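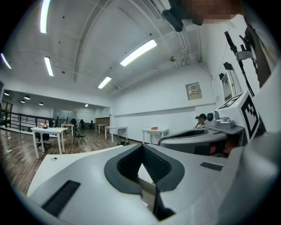 The Long Room, Sundthorpe
Room and equipment

Home > Rooms > The Long Room > Equipment

Capacity: 70 standing
Day rate: £410
Folding chairs: 26
White tables: five
Access: level from the side entrance

The Long Room is the large open-plan room on the ground floor. It is let by the day for training, workshops, rehearsals, trade displays and anything else that needs a lot of clear floor under one roof. The day rate covers the room and all the equipment listed on this page unless an item is marked as extra.

Tables

The tables are white with a plain top. They can be used as desks, for registration or for laying things out. Wipe them with a damp cloth only. Bathroom sprays and cream cleaners leave a dull patch on the top that does not come off, and we charge for tables returned in that state.

Please carry the tables and do not drag them. It takes two people. If you are cutting anything, use the cutting mats from the cupboard by the kitchen door.

More tables can be brought in from the Small Room if it has not been let. Ask when you book. We can't promise them on the morning.

Folding chairs

Black folding chairs, supplied by Dalico. They fold flat and go back on the chair trolley at the end of the day. The trolley lives in the store. Load it from the back and put the strap across before you move it.

The chairs are fine for talks and short sessions. For a full day of sitting, people tend to want something better, and we suggest bringing cushions or asking us about padded chairs (extra, hired in from outside, a week's notice needed).

If a chair doesn't lock open properly, take it out of use and leave it by the office with a note on it. Don't put it back on the trolley.

Office chairs

There are black office chairs for use at the tables. These are for people working at a desk and should stay in the room. The height lever is under the seat on the right. Please don't stand on them to reach anything. There is a stepladder in the store and the key is with the office.

Floor

The floor is brown with a wood pattern and runs the length of the room. Soft-soled shoes and ordinary outdoor shoes are both fine. Tap shoes, football boots and skates are not.

Use only the low-tack tape kept in the office if you need to mark out positions. Gaffer tape pulls at the surface and leaves glue behind. Take up all tape before you go, including the small bits at the corners, which are easy to miss when the lights have been turned down.

Anything heavy with metal feet needs a board or a piece of carpet under it. We have some carpet offcuts. If you are bringing in display stands or equipment on wheels, check the wheels for grit first.

Spills should be mopped up straight away. The mop and bucket are in the cleaning cupboard and there is no need to ask before using them.

Lighting

The main lighting is by fluorescent tubes on the ceiling. Over the far section there are round ceiling lights in a row. The tubes and the round lights are switched separately, so you can have the far end lit on its own while somebody is showing slides at the near end.

The switches are labelled. One of the tubes can be slow to come on in cold weather. Leave it switched on and give it a minute.

There is no dimmer. Groups who want softer light for filming or for an evening event usually bring floor lamps. Any lamp you bring must have been tested and carry a current label.

Ceiling

The ceiling is white with a curving beam across it and the pipes are left exposed. Nothing may be hung from the pipes, tied to them or leaned against them, however light it is. That includes balloons, bunting and microphone cables.

If you need to hang a banner or a backdrop, use a free-standing frame. We have one from Zallum which can be borrowed at no charge. It comes in a long bag with the feet in a separate pocket. Please check that the feet are in the pocket when you return it. Replacements have to be ordered and we were without the frame for most of July last year.

Power

Sockets are along both long walls. Extension reels can be borrowed from the office and must be fully unwound before use. Cables that cross a walking route have to be covered with the rubber strips, also from the office.

The grey electrical box on the wall is not for hirers. Please keep the space in front of it clear so that it can be opened at any time, and do not hang coats or bags on it. If the power goes off in part of the room, ring the office and we will come and reset it.

Hirers bringing their own equipment should tell us what it is when they book. We need to know what it draws and whether it will be left on between sessions.

Walls

The walls are white and were painted in the spring. No pins, nails or sticky pads. White tack is allowed for paper only. For larger displays, ask for the pin boards (extra).

Security

There is a small security camera on the ceiling. It covers the room for the safety of people and property and is managed by the office. If your session involves children or anything confidential, speak to us beforehand and we will talk through the arrangements.

Equipment may be left in the room overnight on bookings of more than one day. The room is locked at 10 pm and opened at 8 am. What you leave is at your own risk, so check your insurance.

Heating and air

The heating is set by the office. There is a control by the door which lets you turn it up or down a little. In winter the room takes a while to warm through, and early starts should be mentioned on the booking form so that we can put it on beforehand.

Setting up and clearing away

You may come in to set up from 8 am on the day of your booking. Time for clearing away is part of your hire. The room should be left as follows:

Tables wiped and against the wall
Folding chairs on the trolley
Office chairs tucked under the tables
Tape lifted and floor swept
Rubbish taken to the bins in the yard
Lights off at both ends

We can set the room out for you for an extra charge. Send a sketch of the layout with your booking form. A rough pencil drawing is enough, as long as it shows which way people will be facing.

Layouts people ask for

Talk: folding chairs in rows facing the near end, one table at the front. Leave a gangway down one side as well as the middle.

Workshop: tables spaced down the room with chairs on both sides. Works well for small groups. Keep the far end clear for coats and bags.

Display: tables along the walls and the centre left open. Allow room for people to stop and look without blocking those behind.

Movement or practical work: tables and chairs to one side, floor clear.

Deliveries

Vans can unload at the side entrance but cannot stay there. The doors open outwards and are wide enough for a pallet truck. If you are using a carrier, put the name of your group and "Long Room" on the label. Van Leeuwen deliver to us most mornings and know the way in. Other carriers sometimes go to the front, where there are steps.

Booking and questions

Bookings and prices: Maj-Britt Kvam
Room layout and equipment: Khang Khúc
Deliveries and overnight storage: Loan Ngô

To look round before booking, contact the office and we will find a time when it doesn't disturb whoever is using the room.

See also: The Small Room | Kitchen | Parking | Terms of hire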